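October 22, 2021 | By Carmela Costa
2 min read

Rosario Bassi is coming back to the Cirillo, and he's bringing the whole band this time! The fiddler and songwriter sold out the little hall in April with just a borrowed guitar player, and people were still humming on the stairs afterward.
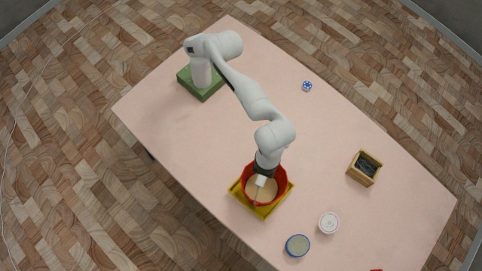
He'll play all of "Prultonano," his new record, plus a few of the old waltzes (fingers crossed for "Gevico Road"). Ginevra Zuccaro sings harmony and opens the night with her own songs. Tickets are $24 at the door, kids get in free.

241 shares | 2 comments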